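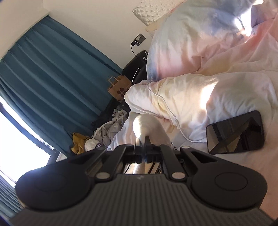
Should rented flats be let with a fixed ventilation rate written into the contract?
A written rate is worth having, provided it applies to each room with the door shut and is measured after the tenant has moved in.

Most tenancy agreements deal with air in a single line. The tenant must "ventilate adequately", and if mould appears the line is read out in the dispute. The word adequate has no unit. A tenant cannot comply with it and a landlord cannot prove a breach of it.

Carbon dioxide is a usable proxy. A closed bedroom with two sleepers and no supply air will pass 1000 ppm well before morning. Outdoor air sits a little above 400 ppm, so the difference between the two readings gives a fair estimate of how much fresh air each person receives. The meter is cheap and the sum is short.

Chih-ming Yu, who manages the Hostia blocks in Wikelau, objects that readings depend on behaviour. They do. So do gas bills, and we still print a heating figure on the letting sheet. His stronger point concerns the older block, where 140 flats share extract shafts that were sized for kitchens with gas rings. Balancing one flat upsets the flat above it. I accept that a rate promised flat by flat is meaningless there until the shafts are surveyed.

That is an argument for surveying the shafts. The present arrangement leaves the fault in the building and the liability with whoever sleeps in it.

The clause I would accept names a flow in litres per second for each bedroom, the door position during the test, and the month in which it is repeated. May suits badly, as windows are open and the pressure difference is small. A cold month is better. Trickle vents should be tested as found, including those painted over.

Hsin-yi Kwan's draft for the Chuang estate has the first two items and omits the third. It should be amended before it is copied elsewhere.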